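Painted cloths: the pull of a really busy print

I have been meaning to write about painting prints for ages, and the parcel from Stavar in May has finally pushed me into it. If you missed the last newsletter, Stavar is the little fabric shop that prints to order by the metre, and I had asked for a bundle of offcuts so that I could try hemming a few table runners before committing to anything grand. Well! I have hardly been off the sewing machine.

What I love about a Van Gogh print on cloth is that it forgives everything. A plain linen runner shows every crease and every crumb, and you spend the whole of supper tweaking it straight. Put a wheat field down the middle of the table and nothing looks out of place, because there was never a calm bit to begin with. The yellow and blue ones are my favourites by miles. You get the ochre and mustard on one side and all those blues on the other, so whatever you put on top is bound to sing against one half or the other. Red is glorious on it. Bright green is better than you would think. Small pale wooden things look lovely too, and they are cheap, so have a rummage in the toy box.

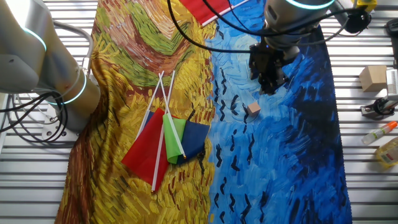
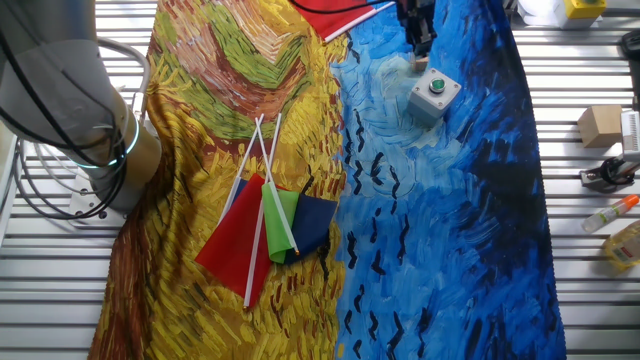 Yellow and blue side by side, with little hand flags on both.

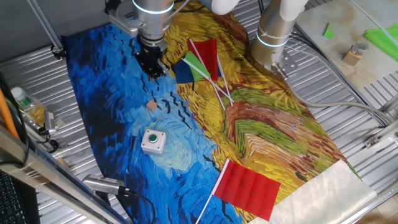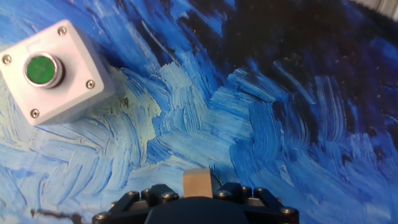

Now, the practical side, as several of you wrote in after the last issue asking how to get the best out of a big print on a long cloth.

First, decide which way the picture should run before you cut. It sounds obvious, but I have ruined one piece already by folding it in half and snipping merrily along the crease, and I ended up with two strips of sky and no field at all. Lay the whole thing out flat, walk round it, have a cup of tea, walk round it again. If you want both colours along the full length, your cut needs to go the long way, and the join between them should sit near the middle of your runner.

Second, wash it. I know, I know. The offcuts I hadn't washed came out of the machine a good bit narrower after their first outing, and the hem on one of them has puckered like a pie crust. A cool wash and a line dry before you sew will save you a lot of muttering. Iron on the back, and go gently on anything with a very dark navy in it, as mine went slightly shiny where I leaned on it.

Third, hems. I tried a narrow double hem and a wider single one with the edge overlocked, and the narrow one wins. A wide hem on a print this busy makes a heavy border at the ends and you lose some of the painting as well. Thread colour is a puzzle when one side is gold and the other is blue. Anselmo Sotomayor, who runs the Zabala sewing evenings and has far more patience than I have, suggested changing thread at the join. I did it once – very handsome, very fiddly – and then went back to a mid olive all the way round. It vanishes into the yellow and looks perfectly all right against the blue.

A word on flags, too, as it is coming up to party season. The little hand-held sort on sticks are brilliant for a table because you can fan them out, cross them over, poke them in a jar or just let them lie. If they arrive with fold lines in them, a warm iron through a tea towel does the trick, though do test a corner. I would stick to plain colours on a patterned cloth. I tried spotty ones from Niseck and it all got a bit much, even for me.

Quite a few of you have asked whether the same prints come as cushion fabric. They do, in a heavier weight, and Vanen sells it in squares ready to sew, which I am itching to try next. I have my eye on a pair for the window seat, one mostly field and one mostly sky, with the piping swapped over.

If you have made anything from a painting print, please send me a picture and tell me what thread you used. I have 2 spare offcuts left on the shelf, both mostly blue and both long enough for a small runner, and I will post them to the first people who write in and promise to wash them before sewing.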